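Daradmont House, staff laundry and rooms, walk-round checklist
Filled in by: Erlinda Abella, rooms lead
Month: September. Start 6 am, before the early shift

1. Floor clear round the beds
OK. Stellano side fine. Sowerby side had a trolley parked across the fire door again, moved it myself.

2. Stop button reachable from both sides of the bed
NOT OK. Far side you have to lean over the mattress. Needs a second button on the wall. Asked for in the last check too.

3. Arm cables: no rubbing, no trip risk
OK today. Keep an eye on the loop at the wrist, it must not get under the fingers when the arm goes low.

4. Gripper fingers clean, no lint or threads
Wiped down. Lint builds up quicker than the supplier said. Put it on the start of shift list, not the weekly one.

5. Thin and shiny stuff (sportswear, linings, straps)
Comment. Straps are the trouble. Anything with a strap or a loop, staff stay 2 steps back till the arm has let go. Do not tug the other end to help it. Two of the girls do this, I have spoken to them, no telling off, it's just habit.

6. Lone working
NOT OK. Since Narnska put the arms in, the late shift went from pairs to one person per corridor. One person can't watch an arm and answer the phone. Want this looked at before the next room is switched over.

7. Training signed off
32 names on the sheet, all signed. But agency staff arent on the sheet at all. Who does theirs?

8. Lifting and backs
Better. Less bending over the beds, people say so without being asked. New complaint is standing still, feet and lower back. Could we have mats or a stool pls.

9. Job changes explained to staff
Partly. People were told "you'll be supervising". Nobody said whether the grade changes. Got asked it on every corridor. Not mine to answer but somebody should, in writing.

10. Near misses
None in the book. Don't belive that. Book is kept in the office and the office is locked at night. Moving it to the linen room.

Actions: wall button, late shift cover, agency training, mats, letter about grades. Copy to the site manager and one on the notice board.
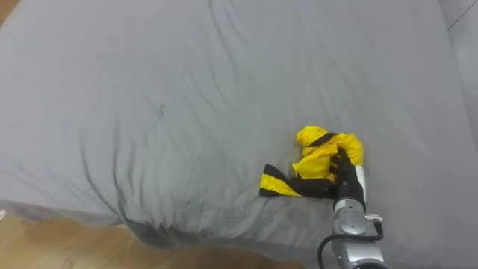 Also the sorting rule, as it came up twice on the round. Guests' own clothes go in the named bags by hand, checked by a person, before anything goes back to a room. The arm can pick up and fold, it does not decide whose it is. Lost property sheet stays on paper for now. Next check same time, will start from the Sowerby side.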